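I have paid my share into the Verkurwood workshop for 7 years, and I don't mind losing a vote. We voted to build a two-armed robot, I voted against, and it got built. What I do mind is the word "finished", which has been on the noticeboard since June.

Finished for what? The arms move. The hands, silver and white fingers, close when told to. Nobody doubts that any more, and I withdraw what I said about the wrists.
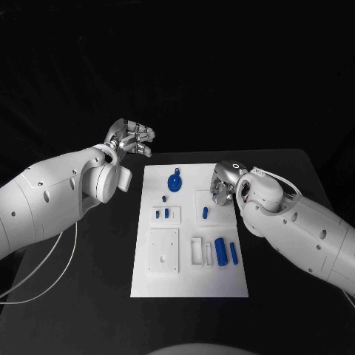 My trouble is with the job we picked for it. Pegs, plates, a pulley wheel, a couple of cylinders, everything blue or white on a white sheet with black cloth behind. I have never met a broken appliance that came to me like that. The Zusska pump on my bench has 14 screws, four of them rounded off by the last owner, and a gasket stuck down with what smells like jam.

People answer that you have to start somewhere. Fine, but then write down where you started.

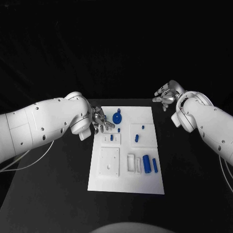 The Gotov lathe cost us 200 second-hand and earns its floor space every evening. The arms have had 3,000 out of the same pot, before anyone adds up the hours, and I'd like to see those hours added up. Home builders are terrible at this. We cost the motors to the penny and put our own weekends down as nothing.
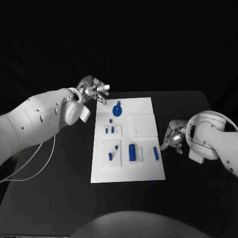
I'm also wary of praise that comes too early. A Sithole kit on a kitchen table gets applause for waving, and ours gets it for standing over a board of parts. The pegs are different heights and one plate has slots in it, so there is a proper fitting problem laid out there, and I'd be glad to hear how often it gets solved. Ten tries, written up with the failures left in, would do more for me than another open evening.

What bothers me most is the talk of a second pair of arms – bigger, naturally – before the first has a logbook.
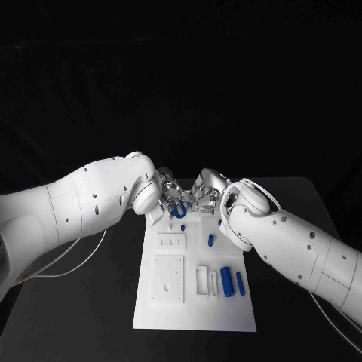
So my vote next time is no again, unless there is a sheet of results pinned beside the word "finished". I'll bring the drawing pins, and the Zusska pump can go on the table whenever they feel ready for it.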